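3.2 Collection of folding demonstrations

Demonstrations were gathered in private homes, with the occupants' own clothing and on whatever surface they normally used for folding. We chose this over a laboratory table because our earlier policy, trained entirely on a plain grey bench in Lirkgate, lost track of garment outlines as soon as it was tested on a printed bedspread. The present set, which we call Hodton, covers 21 homes in Pliltbridge and was recorded over the winter, finishing in July.

Each collector worked alone with one hand-held gripper. A demonstration begins with the garment spread on the surface and the jaws open, and ends when the folded garment has been released and the gripper lifted clear. Collectors were asked to make the first grasp at the hem or a cuff, and to keep the wrist low enough that both fingers stayed in view of the camera through the approach. They were otherwise free to choose the order of folds. We did not script this order, as an early trial with printed fold sequences produced slow, hesitant motion and a large number of regrasps.

No room was cleared beyond the area needed for the garment. Other clothes, bedding and household items stayed where they were, and lighting was left as found. Figure 2 gives the view from the gripper for a hooded jacket on a bed, with the hem nearest the tool. Jackets of this kind proved the most demanding class in the set. The hood adds bulk at one end, zips and cords resist a clean crease, and the sleeves must be brought in before the body can be folded. On a multicoloured duvet the dark fabric separates well from the background, but a second pile of dark clothing beside it, as at the left of the figure, is easily merged with the sleeve by a segmentation model working from colour alone.

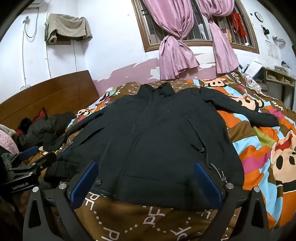 Figure 2. Gripper view of a black hooded jacket laid face-up on a patterned duvet, with the open jaws at the hem.

3.3 Filtering and annotation

The raw collection held 1,686 demonstrations. Each was reviewed once by an annotator who had not recorded it. A demonstration was removed if the garment left the camera's view for more than two seconds, if the collector's free hand did most of the folding, or if the pose track from the gripper was broken. Minor slips were kept — a missed grasp followed by a second attempt is useful to the policy, and removing such cases in our pilot made recovery worse.

Annotators then marked the start and end of every grasp and assigned a garment class from a list of 17. Classes were defined by how an item is folded, so a zippered jacket with a hood is separate from a pullover with a hood, while dress shirts and pyjama tops share a label. Where two annotators disagreed on the class, the label was settled by discussion. Disagreement over grasp boundaries was handled by taking the earlier start and the later end.

We held out 400 demonstrations for evaluation. The split was made by home, so that no bed, table or floor in the held-out portion appears in training. This is a harder test than a random split and the scores in Section 5 should be read with that in mind. Garment classes are unevenly spread across homes, and the held-out portion has a greater share of jackets and trousers than the training portion.

Annotation was done in Najafi, our in-house labelling tool, which plays the wrist video alongside finger width. Finger width turned out to be the better cue for the moment of closing, particularly with thin fabric, where the cloth hides the contact between the pads.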